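Robotics / Simulation / Failure reports

4.2 What went wrong with the worm

I'll admit this was the failure I least wanted to write up. We'd been running the Skadbridge pick set in simulation, 86 trials on the soft-looking objects, and I was pretty happy with the totals until I sorted them by object (should've done that first!). The brown worm accounted for 13 drops all by itself. Figure 6 has the wrist view with the fingers open and the worm on the marble counter, tail end nearest the gripper.
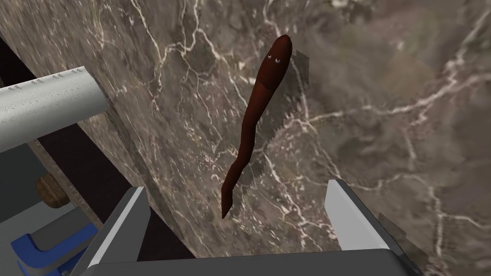 Lillton, April 8, 2020

Figure 6. Wrist view in simulation, fingers open, thin end of the worm closest.

My first guess was friction, so I spent ages fiddling with it and got nowhere. Then I plotted the grasp points and felt a bit silly – the planner kept picking the tail, which comes to a point, and the fingers closed on almost nothing. The head is the widest part and would've been the better target, but our scoring favored whatever sat closest to the gripper. We changed the distance weight and reran the same trials in October's build of the simulator. Drops on the worm went down to 6, and I still can't explain two of those. The logs show a finger touching the counter just before the slip, and on a real arm I'd count that as a safety stop, so we now log it as one.

Related items
Lopes gripper: notes on contact limits
Counter strikes in 69 simulated runs
Paris workshop slides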